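Flat drying and folding a heavy sweater

I wash my knits in June, before they go into storage, and every year I forget at least one thing about the folding. So these are my notes, mostly for next June.

Start with weight. The thickest sweater I own is 800 grams dry on the kitchen scale. A garment that heavy should never go on a hanger, wet or dry. The shoulders take the whole load, the knit stretches lengthwise, and the sleeves come out longer than they went in. I lost a Mistley cardigan this way. It now reaches my knees and I wear it to take the trash out.

Washing: 30 degrees (Celsius – my machine is an import), wool cycle, lowest spin. I use Prindero wool wash at half the dose on the bottle, and I have not noticed any difference from the full dose except that it rinses faster. Inside out is fine for plain knits. For anything with embroidery I also use a mesh bag, closed with the zipper tucked in, because raised yarn catches on everything.

Drying is done flat on a towel on a rack, turned once. My spare room takes 38 hours to dry a thick one with the window open. Checking the cuffs and the neckline is enough, as the ribbing is always last.

Folding is where I used to be careless. I did it standing up, against my chest, and the creases landed wherever they landed. Now I use the bed. A table is a better height, but mine is too narrow for both sleeves at full reach, and a sleeve hanging off the edge pulls the shoulder out of line.
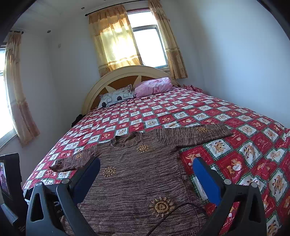

The order I have settled on is front up first, neckline toward the headboard, both sleeves out. Smooth from the center toward the side seams with the flat of the hand, no tugging. Then look at where the decoration sits. An embroidered motif should not end up on a fold line. Thick stitching does not crease like the knit around it, and the ground fabric takes the strain at the edge of the motif. On a sweater with suns on the body and sleeves, this rules out the usual fold straight down the middle.

Once the fold lines are decided, turn the sweater face down, bring one side in with its sleeve laid down along the back, repeat on the other side, then fold up from the hem in 2 steps. If a motif lands on the second step, move the fold an inch and accept an uneven rectangle. A sheet of plain tissue goes between the layers wherever raised yarn would press on plain knit.

Storage is a Clarnov cotton bag, one sweater per bag, heaviest at the bottom of the drawer. I tried the Khaemba vacuum bags one summer. They save a lot of space, and the ribbing came out flat and needed steaming. The cotton bags stay.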